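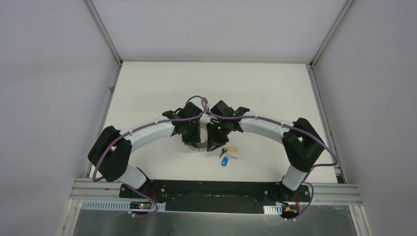

Deux bras articulés face à face au-dessus d'une table blanche.

Cinéma > Opinions > Humeurs de spectateur

Laissez-nous le générique

Vendredi 28 juillet
Temps de lecture : 6 min

L'autre soir, j'ai pleuré devant un film d'amour assez moyen, un de ces films où deux anciens amants se retrouvent dans une maison de famille qu'il faut vendre, avec une grand-mère qui perd un peu la tête et un chien dont on devine dès la première bobine qu'il ne verra pas la fin. Je savais très bien où l'on m'emmenait, j'y suis allé quand même, et j'étais là sur mon canapé, le nez dans la manche de mon pull, quand la musique est montée, que l'écran est passé au noir et que le premier nom est apparu. Un seul nom. Puis l'image s'est ratatinée dans un coin et Tikel m'a proposé de regarder tout de suite une émission de pâtisserie.

Je n'ai rien contre la pâtisserie. Mais j'aurais voulu qu'on me laisse renifler tranquille.

Ceux qui lisent cette chronique depuis longtemps savent que je reviens à ce sujet comme d'autres reviennent à la qualité du pop-corn, et ils me pardonneront, j'espère, d'y consacrer encore un papier entier en plein été. C'est que la chose s'aggrave. Il y a quelques années, on avait le temps d'attraper la télécommande, de trouver le bon bouton (souvent le mauvais d'abord, qui ramenait à l'accueil) et de récupérer son générique. Sur Tikel, le compte à rebours dure désormais 6 secondes. J'ai des lunettes pour la télévision et d'autres pour la télécommande, faites le calcul.

Le générique de fin est pour moi un morceau du film. Les gens qui l'ont monté ont choisi la chanson, ils ont décidé si elle partirait sur la dernière image ou après un silence, ils ont pensé au rythme auquel les lignes défileraient. Dans une comédie, c'est le moment où l'on se repasse les meilleures répliques. Dans un mélodrame, c'est un sas, et un sas bien utile, parce qu'il faut bien revenir quelque part quand on a passé deux heures dans la vie de gens qui n'existent pas. Au cinéma, personne ne vous allume une émission de pâtisserie dans la figure. On reste assis, on cherche son écharpe sans la chercher vraiment, on attend que l'autre parle le premier.

J'ai appris cela au Rajan, qui était la salle de mon adolescence, deux écrans et un hall qui sentait la réglisse et le manteau mouillé. On n'y rallumait jamais avant la dernière ligne. Le film pouvait être une merveille ou une horreur, on avait droit à l'obscurité jusqu'au logo du laboratoire, et je me souviens d'un soir de janvier où nous étions restés à quatre dans la salle, des inconnus, éparpillés dans les rangs, après une histoire de phare et de lettres jamais postées dont j'ai oublié le titre. Nous sommes sortis ensemble, nous nous sommes dit bonsoir sur le trottoir, et c'est un de mes grands souvenirs de cinéma, alors que je serais incapable de vous raconter la moitié de l'intrigue.

Et puis il y a les noms, tout de même ! J'ai pris l'habitude de les lire, pas tous, au hasard, comme on lit les boîtes aux lettres dans un immeuble où l'on attend quelqu'un. La semaine dernière, avec le film de la grand-mère et du chien, je me suis entêté : j'ai relancé la lecture, bloqué la pâtisserie et compté les personnes créditées. Il y en avait 1 591. Je vous accorde que je n'avais rien de prévu ce soir-là et que j'ai dû m'y reprendre à plusieurs fois, la faute aux colonnes des effets visuels, qui dans une histoire de maison à vendre occupent une place que je n'aurais pas soupçonnée. Il y avait une répétitrice d'accent, un menuisier de plateau, un remplaçant du menuisier, deux dresseurs pour un seul chien. Tous ces gens se sont levés tôt. Leurs parents regardent peut-être le film pour voir passer une ligne, et cette ligne passe dans un rectangle grand comme un timbre-poste.

On me répond toujours la même chose, que le spectateur peut désactiver l'enchaînement automatique. C'est exact et je l'ai fait. Il faut aller sur le site, depuis un ordinateur, ouvrir son profil, descendre dans les préférences de lecture, décocher une case, puis recommencer pour chaque profil du foyer. Chez moi, le réglage a sauté à la mise à jour suivante. Un ami très patient l'a fait chez ses parents, à qui il n'a pas osé expliquer pourquoi il passait son dimanche là-dedans. Je trouve curieux que le respect d'une œuvre jusqu'à son terme soit rangé parmi les options, quelque part entre la taille des sous-titres et le contrôle parental.

On me dit aussi que la plupart des gens s'en moquent, et là je suis moins à l'aise, car c'est sans doute vrai. Ma propre sœur se lève au premier nom, elle l'a toujours fait, elle le faisait déjà au Rajan en écrasant les pieds de toute la rangée. Je l'aime beaucoup et je ne demande pas qu'on l'attache à son fauteuil. Qu'elle ait son bouton pour passer à la suite, bien visible, aussi gros qu'elle voudra. Je demande seulement que celui qui ne touche à rien voie la fin du film. Il me semble que ne toucher à rien devrait vouloir dire cela.

Il existe d'ailleurs des gens qui y arrivent. Javach, dont le catalogue est minuscule et l'application d'une lenteur à faire aimer la lecture, laisse courir le générique en plein écran, avec un petit bouton discret en bas à droite. Brurix, qui édite encore des disques (bénis soient-ils), a même publié un coffret de mélodrames où les musiques de fin sont proposées à part, 33 en tout, de la valse au piano jusqu'à la ballade à synthétiseur la plus honteuse, celle avec le saxophone. Je l'ai écouté en faisant des confitures. Les abricots ont un peu attaché, mais quel après-midi !

J'ai écrit à Tikel, bien sûr. J'ai reçu une réponse aimable m'assurant que mon avis comptait et que l'enchaînement automatique contribuait à la fluidité de mon expérience. J'ai relu plusieurs fois ce mot de fluidité. Un film qui m'a fait pleurer a droit à un peu d'eau stagnante derrière lui, si l'on tient à parler hydraulique. Je leur réécrirai à la rentrée, et si quelques-uns d'entre vous veulent bien le faire aussi, l'adresse se trouve tout en bas de la page d'aide, après les questions sur la facturation.

À lire aussi
Faut-il encore lire le résumé avant de voir le film ?
Pourquoi les chiens meurent toujours au troisième acte
Éloge de la comédie romantique du dimanche soir
Le coffret de l'été : les mélodrames de Brurix
Voir un film seul, mode d'emploi pour timides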